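The kettle is already on when I get to Benedicta Owusu's house at the bottom of Ruvside, and there's a plate of bread and butter waiting beside a jar with no label. "Try that first," she says, "and then ask me your questions." So I do, and for a while there isn't much interviewing done at all.

Benedicta has been making pickles for most of her adult life, first for her own family and then, bit by bit, for what seems like everybody else's. She learned from her aunt, who kept her crocks under the stairs and never wrote a thing down. "She'd say a handful of salt, and I'd say whose hand, Auntie? Hers was tiny! I ruined an awful lot of cabbage before I bought myself a set of scales."

These days she weighs everything. Her notebook, which she lets me leaf through, has 79 recipes in it, some crossed out with real feeling. A green tomato chutney from a wet September simply has "never again" next to it. The cucumbers get more pages than anything else — sweet ones, sour ones, ones with dill, ones with so much mustard seed that her brother refuses to be in the room with them.

"People think it's all about the vinegar," she says, topping up my cup. "It's about how soon you get to them. I pick early in the morning and I want them in the brine by lunch. Leave them on the side for 3 days and you'll have soft pickles, whatever you do afterwards."

She likes them small and bumpy, and she always slices off the blossom end, a habit she picked up from a neighbour and now passes on to anyone who will stand still.

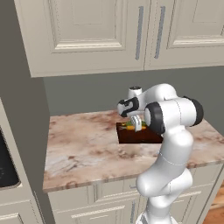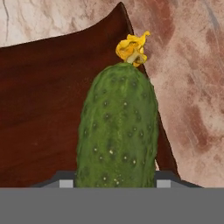
Rajkumari Khurana takes a different view of the vinegar, and told me over the phone that she gave it up years ago and uses only salt, water and patience. Her jars sit in the larder for 14 days before she'll so much as loosen a lid, and she thinks Benedicta's are lovely but "a bit quick".

Benedicta laughs for a good long time when I pass this on. "She's right, they are quick! I've got grandchildren. They won't wait a fortnight for a sandwich."

The two of them swap jars every August all the same, and last summer they shared a table at the Grandach show, where Benedicta sold almost 238 jars and came home with sore feet and one jar of piccalilli she'd hidden for herself.

I ask what she'd tell somebody starting out. She thinks about it while she wraps the rest of the loaf. "Make one jar. Eat it. Then make another one and change something." She presses a jar of the dill ones on me at the door, and tells me to bring the lid back as well as the glass.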